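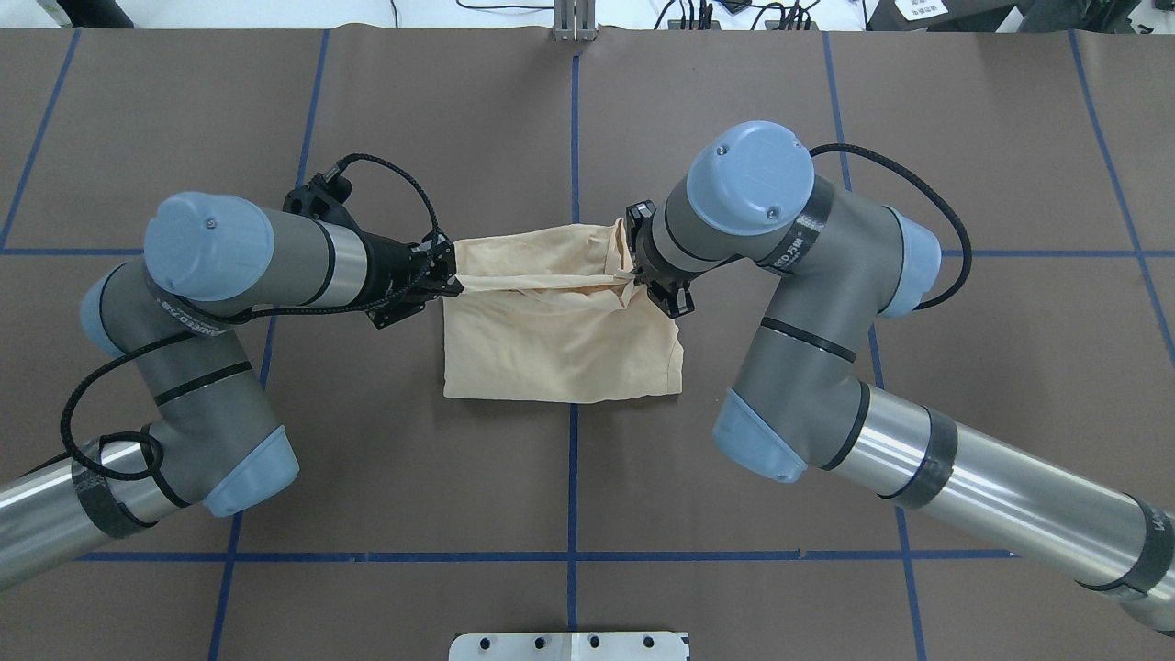 Superficie marrón dividida en paneles con cinta azul oscuro.

Hilo sobre cintas de enmascarar y por qué dos rollos del mismo azul pueden comportarse de forma muy distinta. Va largo y con detalles de adhesivo.

1/ Una cinta de enmascarar tiene tres capas relevantes: soporte, adhesivo y antiadherente dorsal. El soporte suele ser papel crepado. El crepado permite estirar la cinta y seguir curvas suaves. En líneas rectas largas estorba: si se tira al colocarla, luego recupera y la línea se va.

2/ El color no dice nada técnico. No hay norma que asigne el azul a una adherencia concreta. Cada fabricante lo usa como quiere. Hay que leer la ficha, y si no hay ficha, hacer una prueba de pelado en una esquina.

3/ Adhesivos: caucho o acrílico. El de caucho agarra enseguida y envejece mal con el sol. El acrílico tarda más en mojar la superficie, aguanta mejor los UV y suele retirarse más limpio pasados unos días. Para interior y menos de un día, cualquiera de los dos sirve.

4/ La adherencia se mide pelando a 180 grados sobre acero y se da en N/25 mm o N/cm. El acero pulido no se parece a casi nada de lo que tenemos en casa o en el taller. Valor orientativo, útil para comparar dentro de un mismo catálogo.

5/ Comparé dos rollos, Wiltelov y Tinora, sobre tablero pintado. Tiras de 200 mm, cuatro por marca, retiradas a las 24 horas. Wiltelov salió entera en las cuatro. Tinora se rasgó en dos, las dos veces por el borde y tirando rápido. Muestra pequeña, no extrapolo.

6/ Repetí con lija previa de grano 400. Más agarre en las dos marcas y más restos en Tinora. Los restos salieron con alcohol isopropílico y un trapo. Con disolvente de limpieza también salen, pero ablanda algunas pinturas. Probad antes.

7/ Sobre papel kraft o cartón el problema cambia: cede el soporte de abajo antes que el adhesivo. Si la cinta tiene que salir, mejor una de baja adherencia. Si tiene que quedarse, una de papel engomado y agua.

8/ Trazado. Para rectas largas marco los extremos, fijo uno, desenrollo sin tensión hasta el otro y bajo la cinta de una vez. Corregir a mitad de camino deja una quebradura que se ve siempre. El borde se asienta con espátula de plástico – con la uña queda desigual.

9/ Cruces: si una tira pasa por encima de otra queda un escalón del grosor de la cinta. Para marcar zonas da igual. Para pintar, por ahí se cuela la pintura. Corto a tope con cuchilla nueva.

10/ Retirada: despacio, doblando la cinta sobre sí misma, en un ángulo de 45 grados o menor respecto a la superficie. Si hace frío en el local, un poco de secador ayuda con el adhesivo de caucho. Con acrílico noto poca diferencia.

11/ Almacenaje: rollos tumbados, en bolsa, lejos del radiador. Un rollo Aaltonen que estuvo dos veranos en una ventana se parte al desenrollar. El canto seco es la primera señal.

12/ Tengo pendiente probar la Skudik de soporte plástico, que en teoría da un borde más limpio. La ficha no indica espesor. Les escribí en mayo y sigo sin respuesta.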